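Ticket 3962 – Workstation powers on, no display, fans go to full
Status: Open, waiting on customer
Opened by: Isamu Hirano
Queue: Desktop hardware

Hi all, me again with the big tower from the back bench. Short version: it was fine on Friday, I shut it down properly, and when I came in this morning (23 March 2020) it lit up, ran its fans like a hair dryer and gave me nothing on the monitor. No beep, no logo, no cursor. Two monitors tried, three cables tried, same thing every time.

What I'd done before opening the ticket:

Pulled the power cord, held the button in, waited, plugged back in. No change.
Took the graphics card out and put it back. No change, and I skinned a knuckle.
Unplugged every drive. No change.
Tried the memory one stick at a time. No change with any of them, in any slot the manual lets you use on its own.

The board came to us through Molaner as part of the October order, so I rang them first. They were nice enough but they wanted to know if I'd reseated the processor, and I had to admit I hadn't. I don't love doing that job. I've bent pins before, on a much cheaper board, and I still remember the colour of my boss's face.

Anyway, I took the cooler off. The old thermal paste had gone like dry toothpaste and it took me ages to clean up – isopropyl and coffee filters, if anyone's wondering, no lint that way. I pulled all the memory too so I had room to get at things. Then lever down and out, load plate up, chip out.

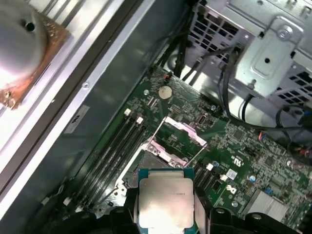

I went over the socket with a torch and the magnifier from Plesel, from a few different angles, and I couldn't find a bent pin. No paste down in there either, which was my main worry given the state of the old stuff. The contacts on the underside of the chip had a faint smudge on one corner. Could have been a fingerprint. I wiped it off with a clean filter and let it dry for a good while before going any further.

Reply from Katsuhiko Hosoda
Thanks Isamu, that's a really useful write-up. A smudge on the pads can do it, though I'd be a bit surprised. A few things before you close it up:

Line up the little triangle on the chip with the one on the socket. I know you know, I say it to everyone.
Lower it straight down and let it sit under its own weight. If it rocks, lift it and start again.
Don't lower the load plate till you're sure it's flat on all sides.
Go back to one stick of memory, in the slot the manual calls A1, and leave everything else out.

Also, can you read me the BIOS version off the sticker, if there is one? We had a batch through Chiba that shipped with an old one and they were fussy about memory after a cold start.

Reply from Isamu Hirano
No sticker that I can find, sorry. There's an asset label on the side of the case that says 3097, if that helps you look up the order at your end.

I did the triangle check twice and then once more because you'd made me nervous. First go at it I wasn't happy, so I lifted the chip and had another try, nice and slow.

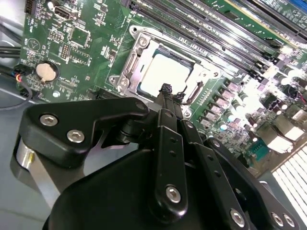 Processor in the socket, lever side to the lower right.

Then fresh paste, cooler on, screws done up in a cross pattern a bit at a time, one stick in A1. Powered on and – still nothing on screen, BUT the fans behaved differently. They ramped up, dropped back after 9 seconds, then ramped up again. It did that over and over till I switched it off. Before today's work they just stayed at full. So something has changed, I'm just not clever enough to know what!

Two questions. Is that loop a memory training thing, and if so how long should I let it go? And should I clear the CMOS while I've still got easy access to the battery? It's right up above the memory slots so it's no trouble to get at now, but the graphics card makes it a pain later.

Reply from Katsuhiko Hosoda
Yes, that sounds like it's at least trying the memory now, so I'd call it progress. Clear the CMOS please. Cord out, battery out, leave it for 25 minutes, battery back in. Then let it loop for as long as you can stand before switching it off. If it still won't post, I'll send a known good stick over with the Gernik courier and we'll go from there.

Reply from Isamu Hirano
Battery's out and the kettle's on. Will update after lunch.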